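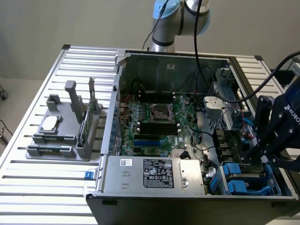

普拉夫登（Plavden）旧电脑拆检与再利用项目
第二期进展报告

提交对象：Prirkeo基金会，项目主管 Gediminas Sepp
撰写人：Chiamaka Balogun
提交日期：2025年12月15日

一、先说结果

本期共收进旧台式机845台。其中400台修好、擦净、装好系统，已经送到学校；335台判定没有整机修复的价值，拆成零件入库；剩下的还在架子上排队，有几台排得比我入职的时间还长。

上一份报告里我写过“预计本期末清空积压”。这句话请您当作文学作品来读。积压没有清空，它换了一批成员。原因在第三节里讲，讲得比较长，因为原因比较多，而且有一部分是我的。

二、我们到底在做什么

Sepp先生上次来信问，为什么拆一台电脑需要写六页流程。我把流程缩到了两页，内容没少，字号小了。

一台机器进门，先登记，再吹灰，然后放倒，开侧盖。侧盖一开，大部分问题就有了初步答案：有的主板上电容鼓得像发面，有的机箱里内存早被前主人拿走了，有的什么毛病都没有，只是主人换了新的。最后这一类最让人高兴，也最少见。

开盖之后按顺序检查。先看处理器插座。插座空着的，把压杆抬起来，拿灯斜着照触点，有歪的当场记下来。第一期我们跳过了这一步，直接往里装处理器，装完不亮，又拆出来看，才发现触点在装之前就已经歪了，或者是装的时候才歪的。到底是哪一种，Hagos Lemma和我至今意见不一。现在先照灯，争论少了很多。

然后是内存插槽。两端的卡扣要能扳开，也要能弹回去。槽里积灰的多得出奇，有一台里面掏出过半张公交车票，线路已经停运了。

再往下是扩展槽、硬盘位、电源和排线。排线是耗时间的大户。不同年份的机箱走线各有主张，有的从光驱后面绕，有的从支架底下穿，拆的时候觉得设计者是天才，装的时候觉得设计者跟我们有仇。Letay Mamo给每种走法画了草图，钉在墙上，到目前为止钉了满满一面墙，还有一张钉到了电闸箱上，已经请她挪走了。

三、进度，以及进度没有达到的地方

1. 收机

收机比计划顺利，顺利得过了头。Tullow那边的仓库在十月份一次性送来一整车，事先通知是在车到门口的时候打的电话。我们花了两天把走廊腾出来，又花了一天解释为什么走廊里不能再放东西。从那以后Tullow改成提前一周发清单。清单上的型号跟实物大体对得上，“大体”两个字由Hagos负责，他每次都要在清单背面另写一份。

2. 整机修复

400台已经交付，低于我们自己定的目标。拖后腿的主要是三件事。

电源。旧电源测试比预想的慢，带载要跑足时间才算数。我们曾经试过缩短测试，结果有一台在学校里冒了一小股烟，没有伤到人，也没有烧坏别的东西，但校长给我打电话时的语气我还记得。测试时间已经恢复原样，以后也不打算再动。

主板电池。便宜，到处都有，偏偏在最需要的那三个星期里断货。那段时间修好的机器每次开机都以为自己活在很多年以前。

螺丝。说出来不太体面，但确实是螺丝。机箱侧盖、硬盘架、扩展槽挡片，各用各的规格，混在一个铁盒里。每装一台机器，都要有一个人在铁盒里翻一阵子。Zinash Assefa后来用鸡蛋托做了分格，问题基本解决。这项改进的成本为零，也请基金会不必为此另立预算科目。

3. 拆件

335台拆件机器贡献了大部分备件。本期入库内存条1349根，包含从拆件机上取下的，也包含从修复机上换下来的小容量条。内存是目前唯一不缺的东西。硬盘缺，电源缺，能用的前置面板尤其缺，因为前置面板上的卡子一碰就断，拆的人小心，它也断，拆的人不小心，它断得更干脆一点。

处理器单独用防静电盒装，按插座类型分。散热器另放。有一阵子散热器和处理器放在同一层架子上，结果有一批处理器背面沾了旧硅脂，清理花了整整一个下午，用掉的棉签数量我没有写进耗材表，怕您问。

4. 送机

交付的学校集中在Negash一带。最远的一所，路的最后一段车开不进去，机器是用手推车送完的。手推车是学校的，有一个轮子不太情愿。到校后逐台开机验收，当场不亮的有三台，两台是路上颠松了内存，按回去就好了；另一台带回来查，原因是显示器没插电，而我们把主机带了回来。这台主机已经第二次送达，学校老师签收时没有多说什么，这一点我很感激。

四、工作间

上一期的木桌已经退役。它的退役方式是中间塌下去一块，好在当时桌上只有一杯茶。添置金属台面的工作台用的是基金会批下来的设备款，花得值。桌面有一道一道的槽，台式机侧躺在上面很稳，吹灰时碎屑也不会满桌跑。缺点是小螺丝会顺着槽走，走到哪里全凭它自己的意思。Zinash建议干活时垫一块布，有人垫，有人说垫了布就找不到槽，找不到槽就不知道螺丝去哪里找。两派目前和平共处。

照明换过一次。原来的灯从人的背后照过来，开盖之后人影正好盖住主板，等于一边修一边给自己关灯。现在的灯在侧上方，看触点清楚得多。

通风还是老样子。吹灰在室外进行，下雨天就不吹，所以雨季的进度表要看天气预报来写。申请里提过的排风罩，报价已经拿到，比预算高，正在跟供应商谈。供应商的态度是可以谈，价格的态度是不可以。

五、培训

本期有两批学员在工作间学习拆检。第一周只做一件事：开盖，认部件，合盖，再开盖。有学员反映无聊，我表示理解，然后请他把盖子再开一次。到第二周开始碰内存和硬盘，第三周碰处理器插座。插座那一课由Letay带，她的规矩是手抖的人先去喝水，喝完还抖的，当天改拆光驱。

学员做的拆检记录比老员工写得好。老员工写“不亮”，学员写“按下开关后风扇转了两圈停住，前面板灯未亮，换电源后现象相同”。我们已经把学员的写法定为标准，老员工正在适应，Hagos适应得最慢，不过他的记录本来就是写在纸壳上的，能改到表格里我已经满意。

六、经费

各项支出见附表，这里只说两处偏差。

运输费超支。Tullow那一车占了大头，另外有一次因为地址写成旧仓库，司机在旧仓库门口等了半天，等待费照付。地址是我写的。

零件采购费结余。由于拆件入库的内存足够用，原定采购内存的钱没有动。我们希望把这一部分转到硬盘和电源上，申请表随本报告一并附上，请Sepp先生批示。如果表格又换了新版本，麻烦告诉我一声，上次我填的是两年前的那版，退回来之后又填了一年前的那版。

七、风险和没解决的事

数据擦除。每块硬盘进门后都先擦除再检测，记录完整。坏到擦不了的盘做物理销毁，目前靠一台手动压孔的工具，用久了胳膊疼。销毁进度落后，落后的盘锁在柜子里，钥匙两把，一把在我这里，一把在Zinash那里。

老型号的去留。有一批机器，修是能修好的，修好之后学校用起来会很慢。Letay主张照修，理由是写作业够用；Hagos主张全拆，理由是他试过在上面写报告。目前的办法是按内存上限来分，达不到线的一律拆件。这条线定在哪里，两个人各写了一份意见，都附在后面，篇幅相差悬殊。

存放空间。走廊已经还给走廊了，但架子满了。下一车来之前需要再加两组货架，或者再少收一些。我倾向于加货架。

八、下一期的安排

先把架子上现有的机器处理完，再收新的。顺序写在这里，是为了下次Tullow打电话来的时候我有东西可以念。

电源测试改成多台同时跑，接线板和定时器已经订了。前置面板打算试着自己修卡子，Zinash用胶和细铁丝做过几个样品，能用，不好看。

Negash的学校要安排一次回访，看看送去的机器有没有在用，有哪些坏了，坏在哪里。回访表由Letay设计，初稿我看过，第一个问题是“显示器插电了吗”。

附件：支出明细表；经费调整申请表；老型号处理意见两份；排风罩报价单。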